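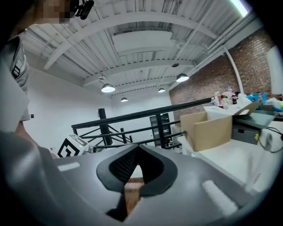

What Is the Offside Rule?

Offside is a rule in soccer. It stops attackers from waiting next to the other team's goal for a long pass.

A player is in an offside position when three things are true at the moment a teammate plays the ball:

The player is in the other team's half of the field.
The player is closer to the goal line than the ball is.
The player is closer to the goal line than the second-to-last defender. The goalkeeper counts as a defender.

Arms and hands are left out when the referee checks. Heads, bodies and feet all count. A player who is level with the second-to-last defender is onside.

Standing in an offside position is allowed. The referee blows the whistle only if the player then joins in, for example by playing the ball or by blocking the goalkeeper's view. The other team gets an indirect free kick.

You can't be offside if you get the ball straight from a throw-in, a goal kick or a corner kick.

Big games have 2 assistant referees, one on each side of the field. They raise a flag when they see an offside.

Try it yourself

Nicanor Trujillo coaches the under-tens at Drondamdale. He puts a rope across the grass level with the second-to-last defender and moves it each time that defender moves. Ask a friend to pass while you run. Were you past the rope when the ball was kicked, or only when it reached you? The kick is the moment that matters.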